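Ticket 171 – Label printer drops off the network in the break room stockroom
Product: Worus label printer, desktop model
Software: Orunico Stock, web version
Site: Mathebula building, ground floor
Status: Resolved, monitoring
Priority: Normal

Problem as reported

Printer goes offline several times a day. When it is offline, Orunico Stock shows the job as "Sent" and nothing comes out. Turning the printer off and on brings it back, and then all the held jobs print at once. Staff end up with duplicate shelf labels because they press Print again while they wait.

Started in November, after the building moved to the new wireless network. The printer was not moved. The label stock is the same as before.

Steps already tried by the site before opening the ticket:
Power cycle (works for a while, then fails again)
New roll of labels
Different browser
Removed and re-added the printer in Orunico Stock

Log

Entry 1
Asked for the network status page from the printer. Hold the Feed button until the light blinks, then let go. Site sent the printout text. The address is assigned automatically and the signal is listed as Good. Firmware is one release behind.

Updated the firmware over the browser page. The printer restarted normally and printed a test label. Left it running.

Entry 2
Failed again the same afternoon. The update made no difference. Asked the site to write down the time of each failure and whether anything had been printed shortly before.

Entry 3
Times received. No pattern by hour of day. There is a pattern by idle time, though. Every failure on the list came after a long stretch with no printing. When the stockroom is busy the printer stays up. First thing in the morning and right after lunch are the worst.

Checked the sleep setting on the printer. It was set to sleep after 7 minutes, the factory value. Changed it to 90 and asked the site to carry on as usual.

Entry 4
Better but not fixed. Offline once overnight and once over the lunch break. So sleep is involved, and a longer timer only hides it.

Looked at the access point log from the Jevmont controller. Each time the printer goes to sleep, its wireless connection is dropped by the access point after a period of silence. When a job arrives the printer wakes, but it does not ask for a new connection. It thinks it still has one. Orunico Stock hands the job to the print service, the print service accepts it, and the job sits there.

This explains why the status says "Sent". In Orunico Stock, "Sent" only means the print service took the job. It does not mean the printer received it. I have asked for the wording to be changed before and have added this ticket to that request.

Entry 5
Two options given to the site:
Option one: run a network cable to the printer and turn wireless off.
Option two: keep wireless, turn sleep off, and reserve an address for the printer so it does not change after a restart.

The site prefers the cable but the nearest wall jack is on the other side of the stockroom door. Going with option two for now. A request for a new jack has been opened separately with building services.

Entry 6
Sleep turned off. Address reserved. In Orunico Stock, changed the printer entry from name to address. Cleared the print queue, which still had old jobs in it. If you are following these steps at another site, clear the queue before you turn the printer back on. Otherwise you will get the whole backlog on the floor.

Test print from two workstations and one tablet. All fine.

Entry 7
No dropouts since the change. The site raised a second issue in the same ticket. Normally I would ask for a new one, but it is small and uses the same setup, so I am keeping it here.

Second issue: item photos in Orunico Stock are not showing on the snack and drink page. The names and counts load, but the photo column is blank. Other pages are fine.

Entry 8
The photo files are there. The page was set to use thumbnails, and thumbnails for that category were never built after the move. Ran Rebuild Thumbnails from the Maintenance menu. It finished with 3 files skipped. The skipped ones had no category set, so the tool passed over them. Set the category to Snacks and Drinks by hand and ran it again with nothing skipped.

A large chip bag, a small blue snack bag and a can on a tabletop: 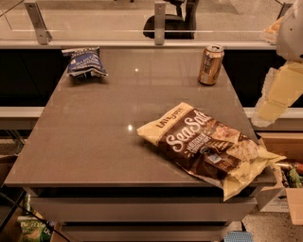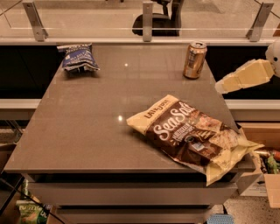
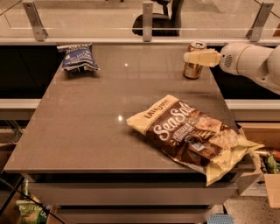

Entry 9
Site confirms the photo column is now filled on workstations. The tablet still showed blanks until the browser cache was cleared. On the tablet, go to Settings, then Site Data, then remove the Orunico entry and sign in again. Signing out alone does not do it.

Entry 10
Checked the printer again on Friday. Connected the whole time according to the controller – no drops, no reconnects. The queue is empty. The site says the duplicate labels have stopped, apart from one batch that was a real double press.

Settings as left

Printer sleep: Off
Printer wireless: On
Address: Reserved
Firmware: Current
Orunico printer entry: By address
Thumbnails, Snacks and Drinks: Rebuilt

Notes for whoever picks this up next

A factory reset on the printer turns sleep back on. If the problem returns, look there first. The setting is under Power, not under Network, and it is called Energy Save on the older menu.

If the printer is swapped for another unit, the reserved address will not carry over. The reservation is tied to the hardware, so the new unit needs its own, and the printer entry in Orunico Stock has to be checked against it.

When the wall jack is in, move the printer to cable and turn wireless off at the printer. Do not leave both on. The Worus firmware picks one at startup and the address may not be the one you expect. Sleep can go back to the factory setting at that point, but test it over a lunch break before closing the jack request.

Ticket stays in monitoring until the jack is installed.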